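4. Planner and scene generator

The planner was my half of the project, so the complaints in this section are mine and Fares Farah should not be marked down for them. We began with the sampling planner that ships with the simulator and gave it a two second budget per query. It used all of it, every time, including when the arm was already where we wanted it. Aishwarya Joseph suggested caching the collision checks for anything that hadn't moved since the last query, and that fixed most of the slowness in an afternoon. I had spent October on the other things.

Scenes come from Sallden, our layout script. It picks assets from the shared library, drops them in and lets physics settle the argument. Sallden reads the scale factor from each asset file and believes whatever it finds there, a trait it shares with its authors. 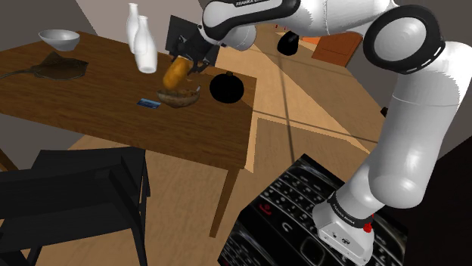
We generated 920 layouts and threw out any where two objects started inside each other, which left 806. The planner found a collision-free path to the release pose in 594 of them. Most of the failures I looked at were the wrist clipping tall, narrow things close to the target, so we padded the collision shapes by 15 millimetres. The arm stopped hitting bottles. It also became unwilling to go anywhere near one, and the padding is now a setting in the config file with a rude comment beside it.

Still to do: a sanity check on asset scale before spawning, and a proper seed in the log so a bad run can be repeated on purpose. Fares has the first one. The second is waiting on me.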